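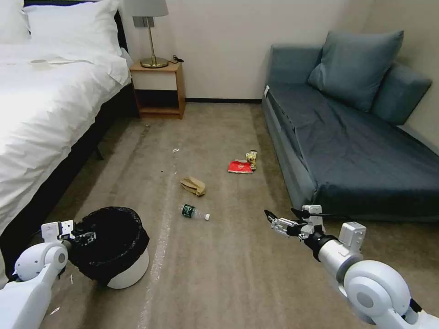

Brigitta Frei thinks I'm being unfair to the hotel industry. Her view, sent to me after I grumbled in this space in March about the little cards asking guests to save the planet by reusing their towels, is that people who want to be looked after should stay with their mothers, and people who want a clean room and a door that locks should pay up and be quiet. She has a point. My mother's guest room has a door that locks only from the outside, a feature we've never discussed as a family.

But I wasn't complaining about hotels, or not mainly. I was complaining about being asked. At some point in the last few years every business I hand money to decided that what I wanted most was a say in things. I buy a garden hose and the hose people want to know how likely I am to recommend it to a friend. I have never recommended a hose to a friend. I don't have the kind of friendships where it would come up. If I rang Rónán Coughlan at eight in the evening to tell him about a hose, he would assume I was working up to bad news.

Checkout is where the habit does the most damage, I think, because it catches you at a weak moment. You've packed. You're standing by the bed patting your pockets, trying to work out if you own more socks than you can see. And your phone buzzes to ask how your stay was, with five stars lined up and waiting, while you are still in it. I'm not done staying! I might yet slip in the shower.

My last one came from a place called the Bachmann, where I spent two nights on account of a cousin's wedding. The survey opened by calling me by my first name and closed by thanking me for "sharing my journey." The journey was a bus. In between it wanted to know whether the room had made me feel inspired, refreshed, connected or other. I chose other. A box opened up and asked me to tell them more, and I typed "asleep," and the box informed me that my answer was too short.

There is a minimum, you see. You can have an opinion, but it has to be of a certain size.

I wouldn't mind so much if I thought the answers went anywhere. Years ago I worked in the back office of a firm that sold window blinds, and part of my job was opening the comment cards. These were real cards, filled in with real pens, often by people who'd been very let down by a blind. I typed them into a spreadsheet. The spreadsheet went to Heidrun Gasser. I once asked her what she did with it, and she said she kept it, and from her tone I gathered that this was already more than the job required. 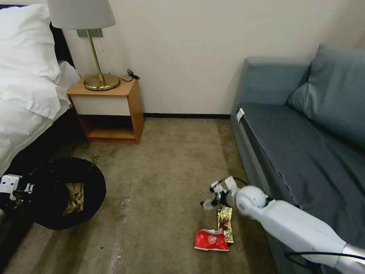 So why not just ignore the surveys? Because the scores land on somebody, and it's usually the person who was nice to you.

That's the part that spoils the joke for me. Andri Schwaiger worked the night desk at a hotel for a couple of winters and he explained the math. Five stars meant you had done your job. Four stars meant a talk with the manager. Anything lower meant a talk with the manager and a laminated sheet about smiling. Guests didn't know this, naturally. They came from the old world, where four out of five is a very good mark and five is saved for the birth of a child. They'd write "Andri was wonderful, so kind, found my mother's glasses" and give him a four, and he'd be called in about it.

I have a soft spot for those guests, being one of them. I was raised among people who showed delight by saying that something was not bad. My aunt Edeltraud Eberhard ate what I'm fairly sure was the best meal of her life at a lakeside restaurant when she was past eighty, and when the waiter asked how everything had been she told him it was warm. He took it well. He'd had a look at the plate, which she had cleaned with bread, and he drew his own conclusions. That used to be how it worked. A person stood in front of you and could see your plate.

Now the plate doesn't count and only the form does, so we've all become liars. I give five stars to everyone. The plumber who came back a second time to fix what he'd done the first time got five stars. The app that sends me reminders to rate things, a cheerful outfit named Skekik, got five stars, in the hope it would go away. It sent me a badge. I'm told the badge has levels.

Somewhere a person in a meeting is looking at all these fives and feeling good about the hose business. I don't want to take that from them. But I do wonder what happens to a world in which every single thing is reported as excellent. You'd have no way of finding a decent sandwich. We're close to that already. I looked up lunch near my dentist the other week and every place within walking distance was rated the best of its kind, and I ended up eating a banana in the car. 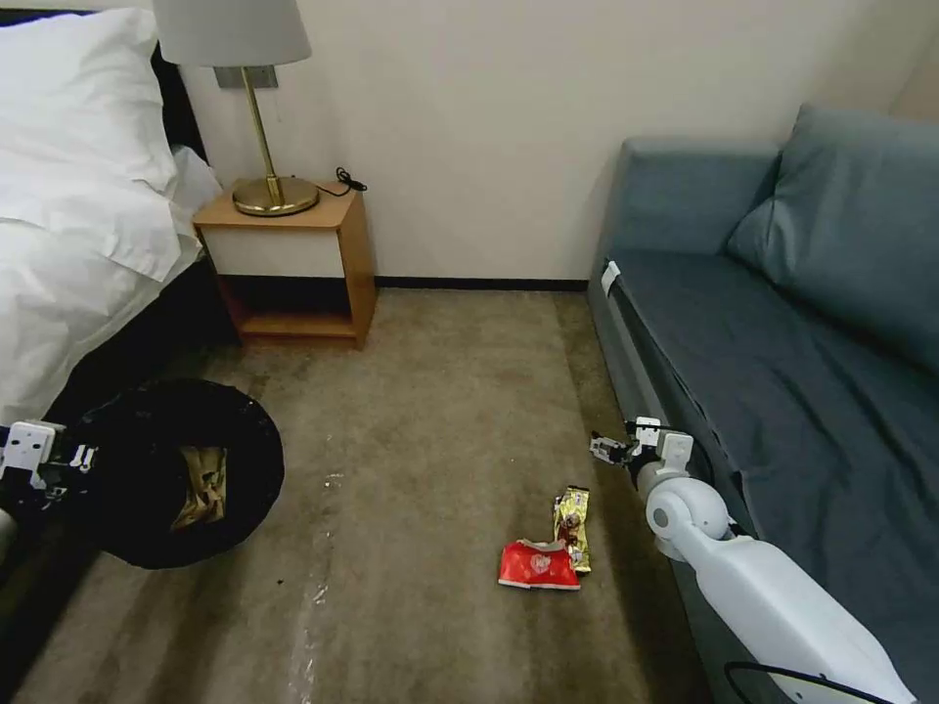

A good night's sleep, not yet rated.

Brigitta's advice, when I put all this to her, was to leave honest reviews and let the chips fall. I tried it for a week. I gave the pharmacy a three, since it had been a three sort of visit, and by dinner I had an email from someone signing himself Alex who was heartbroken and wished to make it right. He gave me a number to call. I lay awake over Alex. In the morning I went back in and changed it to a five, and under "What did we do well?" I wrote that they had the pills and they gave me the pills, and that the counter was at a sensible height.

That one was long enough. The form took it on the first try.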